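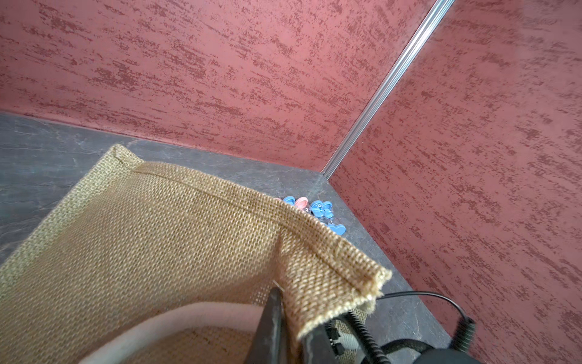
Wrist camera, bag task: jute, gripper finger and timers at close range.

Wikard project, progress report to the Lemier fund
Sistville workshop, 12 November 2023

Hello again, and thank you for letting me have the extra few days on this one. You asked at the last call for the long version of the stoppage, so most of what follows is about that, with the ordinary progress squeezed in at the end (there is some, I promise!).

What happened

We were on run 997 of the bag task, with both arms working on the one cell floor, one bag, and the little pastel sand timers going in or coming out depending on the run. It was an unloading run. The left arm went down for a timer near the bag's edge and closed on the timer and the fabric together. Jute is a miserable thing to let go of. The weave is open, the cut edges fray, and a finger pad can end up with threads hooked over its corner that you'd never spot on the monitor. So the arm lifted and the bag came up with it.

Taken alone that's a nuisance and we've had plenty of those. The arm is supposed to feel the extra load, stop, open, and wait for one of us. This time it didn't stop. It carried on with the lift, the rope handle swung over and got around the right wrist's cable, and then we had two arms tied together by a shopping bag, each of them quite sure it was doing its own job. The right one had a move queued to the far side of the cell and it took it.

I hit the stop button. I'd like to say it was instant but the recording puts me a good bit slower than I remember being. By then the right wrist cable had been yanked out of its connector and one of the left arm's finger joints had been pushed past where it ought to go. Timers all over the place, naturally. Nobody had a hand inside the cell and nobody was hurt. I'm putting that as plainly as I can as I know it's the first thing your safety people will look for.

Why the arm didn't stop

I spent a long time blaming the load threshold and I was wrong, or only partly right. The threshold was set a bit high back in August, when we were getting false stops on heavier objects and I got fed up with walking over to reset things. I raised it, wrote it on the whiteboard, and meant to bring it back down for the light stuff. It never came back down. That's my mistake and I've said so to everyone here.

But even at the high setting the joint readings went over the limit well before I got to the button. The logs are clear about it. The left arm's controller did raise the flag. What it didn't do was pass it on in a form the planner would act on. When we merged the two single-arm programs into one, the fault message from each arm kept its old name, and the merged planner was listening for a new one. So the flag went up, got written neatly in the log, and that was the end of its travels.

We had tested the stop after the merge, which made this sting. We'd tested it by pressing the button, though, and the button cuts motor power directly and doesn't go near the planner. Every test passed, and every test told us about a part that wasn't broken.

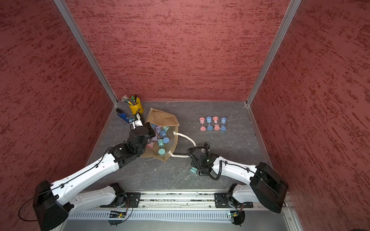
Khurana wrote back, after going through our logs, that we were being too kind to ourselves in calling it a naming mistake. Their point was that an arm which raises a fault should stop moving on its own say-so, whatever the planner thinks, and that a correct message name would only have hidden the weakness until something else got in the way of it. They also said they would have asked for a shared stop line between the two arms before the first two-arm run, had they been shown the plan at that stage.

I grumbled for an evening and then agreed with all of it. We had only asked them to review the single-arm setup. The two-arm plan got written later, in a hurry, and it went into the binder without going out for review.

I also went back through the older logs looking for the same unanswered flag, and found 4 earlier runs with it. In each case the snag let go by itself before anything was damaged, and whoever was sitting there marked the run as a poor grasp and moved on. Two of those were me. If we'd read the fault column and not only the success column we'd have caught this weeks sooner.

What we've changed

The big one is the stop. Each arm now halts itself when its own limit trips, and a hard-wired line between the two bases halts the other arm at the same moment. The planner gets told afterward, as a courtesy. I tested it by the crude method of holding a strap tied to one gripper while the other arm was halfway through a move, standing outside the reach of both, and then we did it again from the other side, and again with the planner switched off altogether. It stops with a clunk. I've grown very fond of that clunk.

Load limits are now set per task and they reset to the low value when the program starts. You can still raise them but you have to type in why, and the reason gets saved with the run. I expect to find this annoying, and I'm leaving it in.

The wrist cables were a smaller problem but a real one. The coiled ones hang in loops, and a loop is a fine thing for a rope handle to find. We've tried two ways of tidying them. Strapping them tight to the link robs the wrist of some of its turn, so that's out. A soft sleeve over the loop seems to let the rope slide off, and I've ordered enough sleeving for both arms plus a spare length. It isn't fitted yet. Until it is, runs with the handles up are limited to slow speed and somebody sits by the button for the whole run with no laptop in front of them.

We talked about swapping the bag for something smoother, and I'd rather keep it. The whole idea of Wikard was to work with the stuff people have at home, and people have fraying bags with big floppy handles. If we switch to a nice plastic tub the numbers will look lovely and you'll have paid for a robot that can empty a tub.
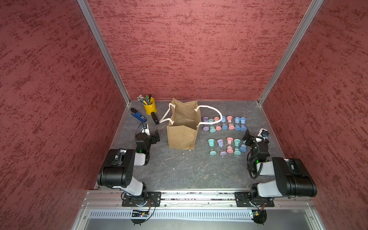
The other question was how the gripper should approach the bag's mouth, and I think we've made headway there. The old approach came in from whichever side was nearest, fingers wide open, and the outer finger would brush the fabric on its way down more often than I'd like. The new one comes in from above with the fingers opened only a little wider than a timer. It's slower, and it misses when a timer is lying flat under its neighbors, but a miss costs us a few seconds. A snag costs a good deal more, as we've all now learned.

I've also added a small pause after each close. The arm lifts a tiny amount, checks the load against what a timer ought to weigh, and opens again if the answer looks silly. On the bench it caught the fabric every time I fed it some on purpose. In the real task I don't have enough runs yet to brag.

Where that leaves the schedule

We lost 26 days between the stoppage and the first run I was willing to count. Some of that went on waiting for the finger joint, which came with the wrong screws, and the rest went on the wiring, the tests, and sending everything to Khurana and doing what they told us.

The plan was 1348 runs by the end of this reporting period and we're not going to make it. I could get closer by leaving both arms going into the evenings, but I don't want long sessions with a tired person on the button, least of all while the sleeves are still off. What I'd ask for instead is to carry the remaining runs over into the next period with no extra money. The repair parts came out of the spares line and there's still something left in it.

The runs up to the stoppage are mostly still usable. I've pulled the flagged ones into their own folder, labeled them properly, and put the full log and both recordings in there too. You should already have access to it – if the link asks for a password, use the one from the August report.

Things I still owe you: the updated risk sheet with the two-arm plan in it, Khurana's letter once they've signed it, and the receipt for the sleeving. The risk sheet is half written. I'd like your safety people to see it before we go back to full speed, so if there's a person I should send it to directly, do let me know and I'll copy them in.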